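오래된 집 고치기 강의 노트
4강. 마룻널 틈 메우기와 오일 마감

지난 시간에 장선 점검까지 끝냈으니 오늘은 드디어 마루 표면입니다! 제가 이 과정에서 제일 좋아하는 부분이에요. 낡은 마룻널은 웬만하면 버리지 마세요. 사포질 몇 번에 나뭇결이 올라오는 걸 보면 새 마루 생각이 싹 사라집니다.

먼저 튀어나온 못머리부터 전부 박아 넣습니다. 하나만 남아도 사포가 찢어져요. 틈은 폭에 따라 다르게 처리합니다. 좁은 틈은 톱밥 반죽으로 메우고, 9mm가 넘는 틈에는 같은 수종의 쐐기목을 깎아 넣습니다. 쐐기목은 한쪽 널에만 접착하세요. 그래야 계절 따라 나무가 움직여도 갈라지지 않습니다. 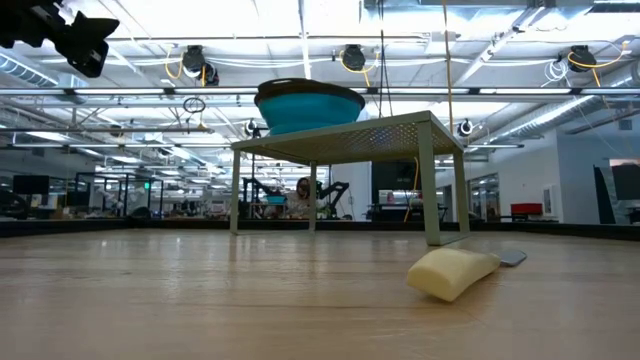 톱밥은 꼭 그 마루에서 나온 것을 체에 쳐서 쓰세요. 색이 정말 감쪽같이 맞습니다(저는 이 맛에 마루를 고칩니다). 바인더는 조금씩 부어 가며 땅콩버터 정도로 되직하게 갭니다. 묽으면 마르면서 꺼져요.

연마는 85방에서 시작하지 말 것! 재료상에서 흔히 권하지만 묵은 바니시가 두꺼우면 금방 막힙니다. 40방, 80방, 120방 순서로 가고, 단계마다 진공청소기로 먼지를 빼 줍니다.

오일은 얇게 두 번. 헤녹 네가시(Henok Negash) 선생의 카사(Kassa) 주택 현장에서는 첫 칠에 300ml씩 덜어 쓰고, 스며들지 않은 오일은 바로 닦아 냈습니다. 다 쓴 헝겊은 뭉쳐 두면 자연 발화할 수 있으니 반드시 물에 적셔 뚜껑 있는 금속통에 넣으세요.

과제: 자기 집 마루에서 가장 넓은 틈 세 곳의 폭을 재고 메움 방법을 적어 올 것. 다음 시간에는 걸레받이로 넘어갑니다.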